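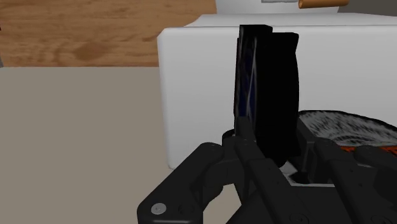

Tsion Sisay
Contributing Editor, Technology and Work

My grandmother kept a recipe notebook with more rules in it than recipes. Never walk away from hot oil. Put the knife down before you answer the door. I thought of that notebook a good deal in April, when I spent the better part of a week in Brosach with the people at Corow, who are trying to write something similar for robot arms that practice their work in simulated homes, and who were kind enough to let me sit in a corner and ask the same question three different ways.

Their handbook is called Zirkow (after the street where the first office was, and yes, they've heard all the jokes). It runs to 140 pages. It covers what a simulated room should contain before an arm is allowed to practice in it, how a finished run should be written up, and when a result is good enough to tell a customer about. A lot of it is very dry. I read the whole thing on the train home and enjoyed it more than the novel I'd packed, though I should confess I've always been the sort of person who reads the booklet that comes with the toaster.

The first chapter is about clutter. When the team started out, their practice rooms were tidy places, one object on one clean table, and the arms did beautifully in them. The trouble came when they wanted to know what the scores meant for a real home, where things get set down wherever there's a flat spot and tend to stay there till somebody's mother visits. So the handbook now asks for objects in awkward places. It asks for things leaning on other things, for furniture standing closer to the arm than you'd like, and for items that have no business being in that room at all. A bathroom can have kitchen things in it. Anyone who has lived with teenagers will find this perfectly reasonable!

Then there's the chapter I'd happily make everybody in the business read, which deals with the word "success." It sounds like such a simple word. But suppose the job is to pick up a book. Has the arm succeeded when its fingers close, or when the book leaves the table, or when it's been held up long enough for you to trust the grip? Corow went back through its old reports and found all three meanings in use, sometimes on the same page. Under the current rule, the definition has to be written down before the first run and can't be touched afterward. If you want a kinder definition, you start the whole set over.

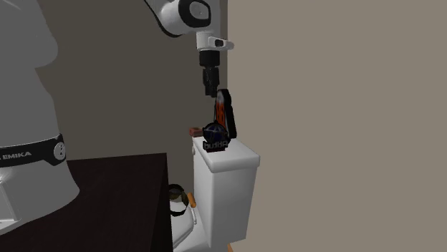
That last part caused some grumbling, as you'd expect. One set last spring came to 2,042 runs, and an engineer noticed halfway through that the wording of the goal didn't say whether nudging a neighboring object counted as a fault. The old habit would have been to make a sensible decision and carry on. They threw out the first 600 and began again. I asked whether that hurt, and I was told it hurt quite a bit, and then we all had some very good plum cake.

Close quarters get a section to themselves, and it's the one where my grandmother would have felt most at home. Before the fingers come down near anything tall or narrow, the plan has to say what else stands within reach of the arm, and that means the elbow and the wrist as well as the fingertips. People watch the fingertips. I certainly did, all week, and I missed a good many things going on higher up until a patient young man started tapping the screen with his pencil.
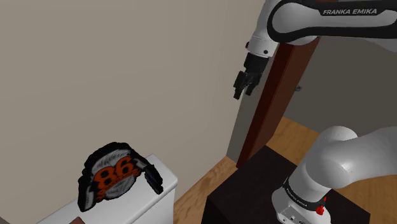 A Franka Emika arm, gripper empty, near an arched object marked "86."

The rule about keeping failed runs is the shortest in the handbook, one line, and I heard more argument over it than all the others put together. Every failure is kept, with its settings, and it goes in the same folder as the good runs. Zanetti, a smaller outfit across the river that borrowed the handbook last year, tried keeping them separately for a while and found that the second folder simply didn't get opened. They've since gone back to one folder. They've also added a rule of their own, which Corow plans to adopt, that someone outside the team has to pick which runs get shown to visitors.

I asked to see a few chosen that way, and some of them were dull, and one was so clumsy that I laughed out loud and had to apologize to the room. But I came away knowing a lot more about what the arm could do than I'd learned from the highlights reel on my first morning. The next edition of the handbook is due out before the summer break, with a longer chapter on doors, and they've promised to mail me a copy for the train.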